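The Lavender Shirt

Toshiko Nagano did the folding on Monday nights, after the dishes and before the late news. She had done it that way since she moved into the apartment on Butt Street, and she did not see any reason to change now that there was only one person's laundry.

In December the basement of the building was cold, so she carried everything up warm from the dryer and dumped it on the bed. Towels went first. She folded them in half the long way, then in half again, then in thirds, and stacked them with the folds facing out. Her sister in Gatilitz rolled hers. They had argued over it once on the phone for most of an hour, and at the end of it her sister had said, "Well, they're your towels," and hung up.

After the towels came pillowcases, then socks, then the shirts. She was halfway through the shirts when the phone rang.

It was Paul. He was her son and he called on Mondays if he remembered.

"What are you doing?" he said.

"Laundry."

"You should get a machine upstairs. I told you I'd pay half."

"There isn't room for a machine upstairs."

"There's the closet."

"The closet has things in it," she said.

He let that go. She could hear him running water, and then a cabinet closing. He told her the Stivari job had come through. It was the one with the moving allowance, 3,000 dollars, and he would have to be in Clornovlow by the first of the month. He said it was a good town. He said there was a lake.

"Is it cold?" she asked.

"It's the same as here, Mom. Maybe a little worse."

"How far is it?"

"A thousand miles. A little over 1,000, on the interstate." He waited. "There's an airport, though. You'd only have to change planes once."

She had the phone between her ear and her shoulder and was smoothing a blouse on the bedspread. She did up the top button, turned the blouse over and brought the sleeves in.

"You'll need boxes," she said.

"The company sends boxes."

"You'll need more than they send."

He laughed, and said that was probably true. They talked for a while longer, mostly on whether he should take the couch. She thought he should leave it. He had paid 80 dollars for it and it had never been comfortable. He said he was used to it. Then he said he had to go and that he would come by on the weekend to get the rest of his stuff, if she could stand to have him go through the closet.

"I can stand it," she said.

She hung up and stood there for a minute. Then she went to the closet and opened it.

The bottom shelf was his. It held a hockey bag, 2 shoeboxes of cards and a pile of clothes he had left behind when he moved across town. She took the pile out and put it on the bed next to the clean things. Most of it was too small for him now. There was a gray sweatshirt, a pair of swim trunks and, under those, the lavender T-shirt from the summer he worked at the ice cream stand. They had all had to wear that color. He had hated it for a week and then worn it on his days off too.

She held it up by the shoulders. It had been on the shelf so long that it would not hang straight, and it smelled like the closet.

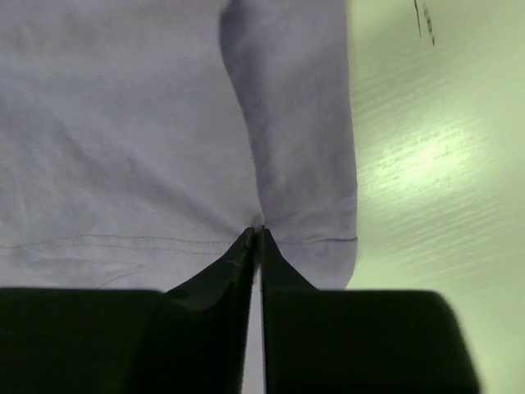
The hem had been her work. He had grown that summer but the shirt was made for a much bigger boy, and she had taken it up at the kitchen table with the wrong thread because it was ten at night and he needed it in the morning. He never noticed the thread. One of the girls at the stand did, and told him it looked nice that way, and after that he asked her to do his other one.

She put the shirt in with the next load. It was late to start another one, but she had enough quarters. She went down in her slippers, ran it on cold and sat on the plastic chair by the dryers with somebody's old magazine until it was done.

Upstairs she laid it face down on the bed and folded it — sleeves in, sides in, bottom up to the collar. She got an empty box from the hall, wrote PAUL on the side and put the shirt in the bottom. Then she turned on the news. The weather was already over, so she went back to the bedroom and started on the sweatshirt.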